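Section 4. Clearing the Worktop and Setting Up Your Waste Basket

Before you start on anything else in your new Nadlow work area, please take a little while to get the surface clear. We know it's tempting to push things to one side and carry on (we do it ourselves, more often than we'd like to admit), but a stone top shows every scratch, and you'll be glad of the room later.

You will need:
The Nadlow mesh basket, part 3012
A roll of 20 liners
A soft cloth
A tray or drawer for hand tools

1. Take the basket out of its box and remove the paper collar. Run your hand gently around the rim and the bottom edge. If you feel a sharp wire end, stop there and call the Trurkitden help desk for a replacement.

2. Wipe the surface with a damp cloth, then dry it. Stand the basket where you can reach it without leaning over your work.

3. Sort what is lying out into things to keep and things to throw away. Hand tools count as keepers, and so do bottles you mean to refill. Tighten the cap on any bottle before you move it, even one you believe is empty.

CAUTION: Lift metal tools off the stone. Do not slide them. A wrench dragged even a short way can leave a gray line that takes a good deal of rubbing to get out.

4. Drop small, light waste into the basket first and leave bulky plastic bags until last. A bag put in early puffs up and takes all the room -- you'll think the basket is full when it has hardly been used.
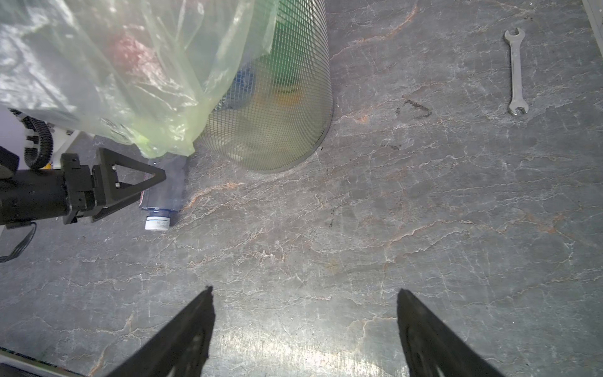 Figure 4-1. Worktop during sorting, with bottle, plastic bag, mesh basket and wrench.

5. Pick up the plastic bags next. Look inside each one before you throw it out, and give it a gentle squeeze to be sure nothing small is hiding in the folds. Then press out the air, fold the bag in half twice, and tuck it down the side of the basket.

6. Put the tools away in their tray or drawer. If you bought the Prollham drawer insert, open-end wrenches go in the long slots at the back, largest on the left.

7. Give the stone one more wipe, and let it dry for 30 minutes before you set out paper or fabric.

NOTE: The basket may be used without a liner for dry waste. For anything damp or crumbly, please fit one, folding the top well over the rim so that it doesn't slip down.

NOTE: Stevens liners also fit this basket, though they are a bit longer and will need a deeper fold at the top.

To clean the basket, see Section 7. Replacement liners are listed under Spare Parts.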